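From: Merja Saarela
To: Pulenero kitchen and table list
Date: 18 November 2020
Subject: Re: Sorting plates for the vegetable table

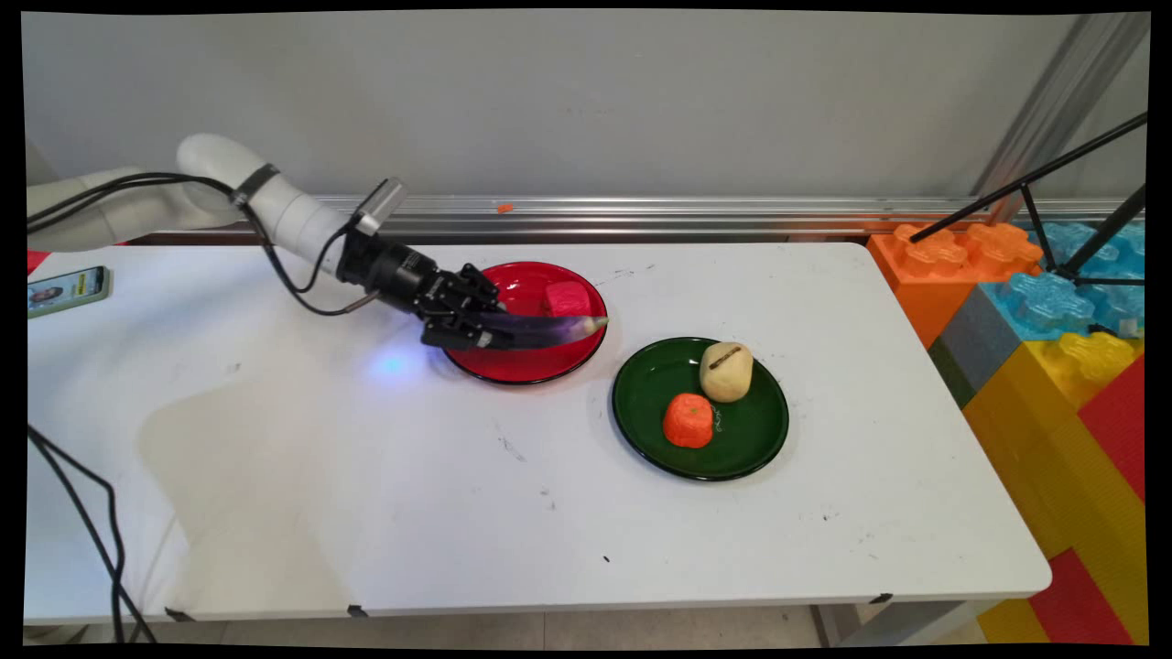

I've read through Joonas's message and most of it I can agree to, so I'll answer the parts where I'd do something else. My main worry is the plates. We bought the Riedl set in March for serving, and then it drifted over to the vegetable table because it was the nearest thing to hand. The colors work well enough. A red plate and a dark green one are easy to tell apart from across the room, and the dark rims show where the plate ends on a white table. Size is the trouble. The eggplant is long and curved, and over the red plate with the pink block already on it there isn't much room left to lay it down. The green plate does better with the short things, the potato-shaped piece and the orange one.

Joonas Mustonen wrote:
> I would like us to settle the plates before we order anything else.
> At the moment we have two colors in use and no written rule for
> what goes on which. My proposal is red for anything long and green
> for anything round. It's easy to remember and it doesn't depend on
> knowing what the vegetable is meant to be.

Fine with me, with one change. Long things should go on a bigger plate, whatever its color. Desov has an oval platter in red, item 2512 in their list, and I think two of those would be enough. The round plates can stay for everything else. I would keep the rule to shape only. When we tried it by kind, half the group put the tomato with the fruit and we lost most of a morning to that.

> Second, the play food. Some of the Pitosach pieces have marks on
> them now and I don't know if they were made that way. Should we
> replace the whole box or only the worst ones?

Only the worst ones. The box has 15 pieces and most are good. Please don't throw out a piece because the color is a little off or it doesn't look much like the real vegetable. If it holds its shape it can stay. Put the ones you aren't sure about in the drawer under the sink and I'll go through them when I'm in.

> Third, the tabletop. It's scuffed and there is a gray stain that
> I can't get out with dish soap. Do we paint it or cover it?

I would leave it for now. I've tried baking soda on the stain and then a melamine sponge, and the sponge took off some of the shine, so please don't go further with that. Paint will chip at the edges. A vinyl cover would be all right if it lies flat, but the one we had before kept curling up at the corners and the plates slid on it. If somebody has a roll at home at least 2000 mm long, bring it and we'll try it before spending money.

Two small things that weren't in Joonas's message.

The green plate has white scribbles on it. If that is chalk marker it should wash off with warm water. If it's paint pen, try a little rubbing alcohol on the rim first and see what it does to the color. I'd like the plates kept plain. If we need labels, put masking tape on the underside.

Please also keep phones off the vegetable table. There's a shelf by the door with enough space for everyone's, and the table gets wiped down with a wet cloth at the end.

I can place the Desov order once I have a yes from Joonas on the platters. Delivery took 15 days last time, so we'll be using the round plates until then. For the eggplant, clear the red plate first and lay it across the middle.

Merja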